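Parallel fingers or lattice fingers for small smooth parts?
Posted in Grippers and End Effectors

Gholamreza Rostami
We are trying out two sets of fingers on a two-arm cell before we order more. The job is putting a smartwatch on a stand and handling the light blue band. Set one is the Clivadik parallel pair with solid black fingers. Set two is from Tundora. With the solid pair I grip the case by its sides, like so:

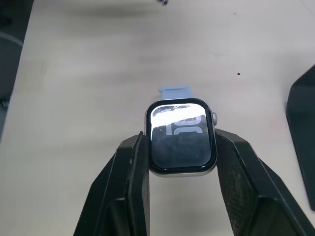

Watch case held upright, right finger just below the crown.

Over 251 tries in September most failures were the case turning in the grip. More force helps, but I don't want to mark the case. Should I change the pads or the fingers?

Levente Halász
Pads first. Fingers cost more and you would have to redo your offsets. I ran Eltura silicone pads for some 1000 cycles and they held up fine.

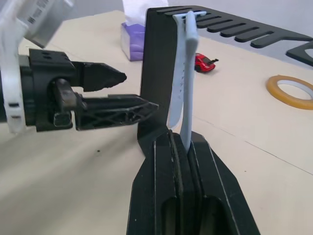 Also check your closing speed. If one finger touches first, the part turns before the other one gets there. Slow down the last 2 mm and log the motor current at contact. Do it with both sets or you can't compare them.

bognar_user1814
Just get suction. 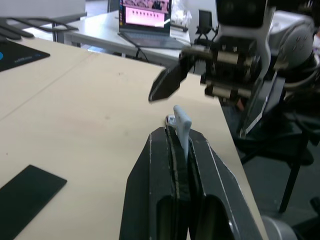
Suction won't hold a perforated strap, so I would stay with fingers. Test the case and the soft parts separately, though. A small flat piece standing up between the fingertips, like your pale blue one, only needs the tips to meet evenly. The case needs contact lower down. I use Bognár pads cut in two heights for that.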